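Home | Notebook | Materials | Dye log | Contact

Washing and shrinkage of quilted cotton, second batch

24th July 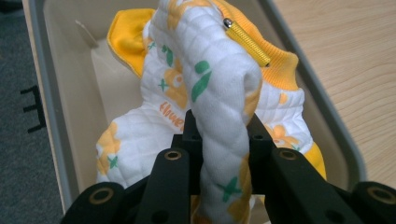 Category: Textile tests

I continue the shrinkage work that I started with the Podport fabric. The question is the same as before: how much does a quilted cotton lose in the first washes, and does the loss come from the outer cloth or from the filling. In November I measured only the length and this was a mistake, so now I measure both directions.

Samples are cut from two rolls. The first is the Lauritsen quilting, plain, with diamonds. The second is from Ulteo and has a channel stitch. Every sample was marked with a square of 227 mm, drawn with laundry pen, well inside the edges so the fraying does not disturb. I let them lie flat in the room overnight before marking. Last time I marked directly from the roll and the cloth was still relaxing.

Washing at the warm setting, normal spin, no softener. Drying flat on the rack. The tumble dryer will be a separate test, please do not mix the samples.

Lauritsen: after first wash the lengthwise loss is clear already to the eye. After second wash it moves only a little more. After wash 3 I can not see a difference from the second. Crosswise it is much calmer. The diamonds became a bit higher and the surface feels fuller in the hand, I like it more than before the wash.

Ulteo: slower. It loses a small amount in each wash and I am not sure it has stopped. The channels pull the cloth together along the stitching line, so the marked square is now slightly a barrel shape. I measured in the middle and also at both sides and wrote all values on the sheet. To be decided which one we should report.

Thread: the Rorkance polyester does not shrink with the cotton, and on the Ulteo samples I see small loops on the back side. On the Lauritsen there are almost none. Maybe the tension was different, maybe the shorter stitch helps. I should ask for the machine settings before I write anything about this.

Weight of filling is some 170 g per square meter according to my own cutting, but my scale is not very good for small pieces. Repeat with a larger piece.

Yellow binding tape: washed alone in a white cloth, no color came out. Only one wash so far.

Sheet number for all values is 1197, in the gray folder. The old sheet from November stays behind it, do not throw away.

Next: two more washes for Ulteo, then the dryer test for both. Buy a new laundry pen, the blue one is getting weak after washing and I had to guess one corner.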